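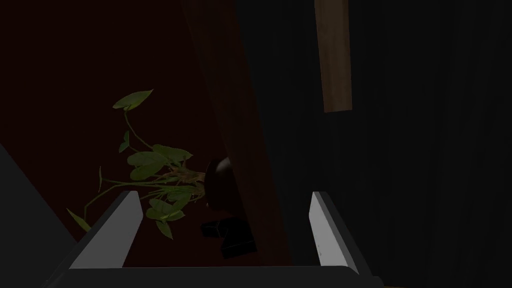 Tellerar says its pots will water your plants for you. Will they?

Tellerar wants 167 dollars for a houseplant pot that it claims needs filling only twice a year. The Stolico range went on sale in April, and the company says 2,000 have already been ordered. It has not said how many were sent back.

The claim rests on a test of 7 plants kept in the firm's own office in Prerow. None of them was a fern, and none stood near a heater – two things that tend to empty a pot in a hurry. A rival maker, Chambi, sells a plain pot with a wick for far less and promises only two weeks.

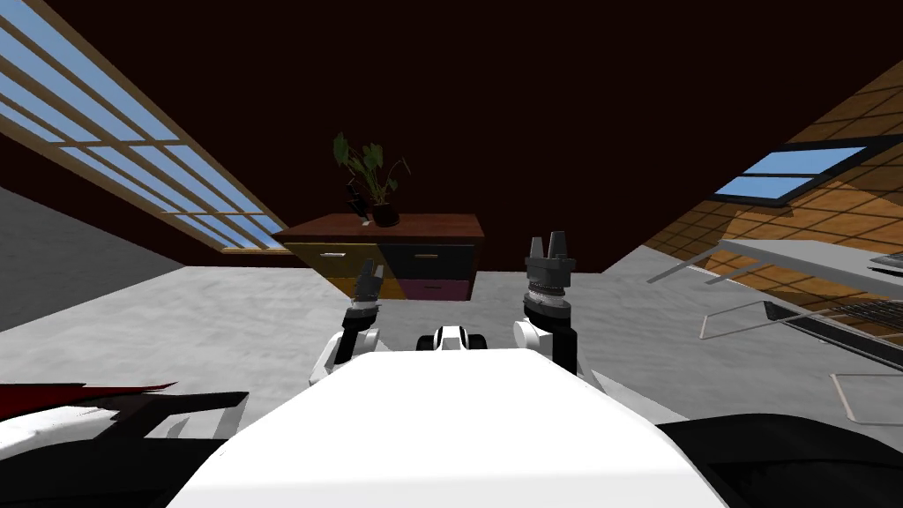
Light is the other matter the sales page skips over. A pot can hold all the water it likes, but most leafy plants still want a bright window. Put one in a dim attic room with a steeply slanted roof and wet soil becomes the bigger risk, as roots that take up little water can rot. Tellerar's advice for darker rooms is one line long: "Adjust as needed." Asked how a buyer would adjust a sealed pot, the company said a guide was on its way. It gave no date.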